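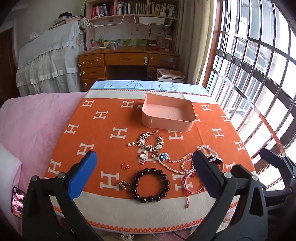
Monday - posted by the shop owner, Grallham Vintage

Ticket 969: listings drop out of the shop after sync

Okay, me again! I sell old costume jewelry, brooches and pendants mostly, and my Zemell storefront keeps losing things. I uploaded 46 listings before breakfast and by lunch only 37 were showing. The other ones are still in my dashboard marked "live" (they are so not live).

What I've tried so far - logged out and in, cleared the cache, switched browsers, re-saved one pearl necklace listing up to 7 times. It came back for a minute and then poof. Turned off the Drulness shipping add-on too, no change.

One thing I did notice: the missing ones all have a quote mark in the title, like 2" brooch. I typed inches that way on purpose so it would fit!
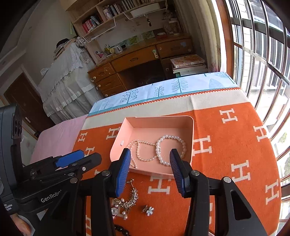
Escobar Support replied that the quote mark is the likely culprit, as the sync job stops reading a title there and skips the row. Please change it to "in" on two listings, run a manual sync, and send us the log.

Did that at 4:15 and both are back, yay. Log attached. Do I have to fix the rest by hand or can you do it in bulk?

Contact support | © Zemell Storefronts | Back to top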